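I bought the big Flustitz basin back in April, mostly for rinsing greens, and I have to say it has crept into nearly every chore in my house (I never thought I'd get this fond of a basin!).
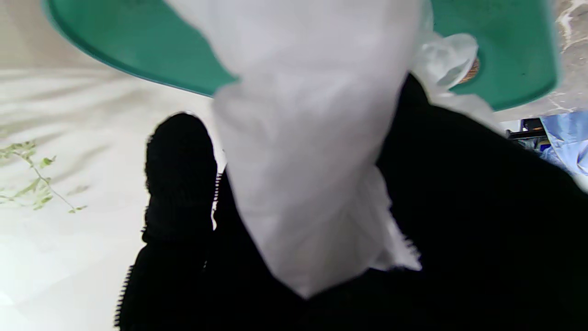
Shopping days are when I like it best. I used to set everything straight on the counter and chase onions across the floor, and now it all goes in the basin first. The green plastic has a nice rounded rim, so a white plastic bag can hang over it while I sort. It does show little dark specks, so give it a wipe. Mine cost 13 dollars at Tamitz, and I'd gladly buy a second one.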